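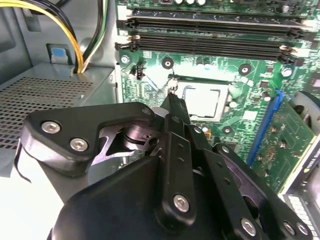
Our robotics club at Drirklow has been through a lot of grippers, and I've been the one ordering replacement parts for most of them, so I had pretty strong opinions before the Pistum kit even arrived. We bought ours in February for $163, and it has been on the arm at nearly every meeting since. Our big spring project is computer teardown and rebuild, which means working down inside a desktop case with a power supply on one side and a graphics card on the other. That's a tight place for any gripper! This one is pretty chunky through the body, but the finger narrows down so nicely that you can bring the tip right up to the corner of the processor lid, and for me that alone makes up for a lot.

Putting it together

The box says one afternoon. It took us two meetings, partly because we put one of the links on backward (our fault) and partly because the instruction sheet is tiny and the drawings are gray on slightly darker gray. Everything goes together with hex screws, which I love, and the heads are easy to get at once the thing is built. Buy a decent hex key, though. The one in the bag rounded off before we were done and I ended up using my own set from home.

My other gripe is that the screws work themselves loose. We check them at the start of every meeting now, and a drop of threadlocker on the pivot screws has helped a bunch.

How it does on the small stuff

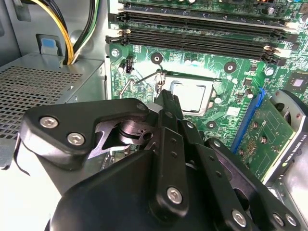 A reader wrote in after my first post to ask if it was too much gripper for beginners, and said their own students had gotten along fine with the cheaper Vellidura, at least for blocks and cups. Fair point! If blocks and cups are your whole semester, save the money. We used a Vellidura last year and I still like it for first-timers. The trouble started when we moved on to thin parts, and the kids got so tired of chasing them across the table.

With the Pistum, thin flat metal has turned out to be its best event. It can hold a piece upright over the socket area, and the students can take their time lining things up from there. Cables are another matter (we still move those by hand, and I don't see that changing).
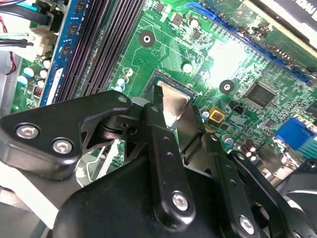 Spare parts and support

I ordered extra fingertips from Peñalver and they showed up quickly, well packed, with the right screws in the bag. The replacement links were out of stock for ages. I'd get a spare set along with the kit if your club is as rough on equipment as mine is.

Would I buy it again? Yep, and I've already asked for a second one for the fall. Four stars, and I'd go to five if they'd reprint that instruction sheet in black ink.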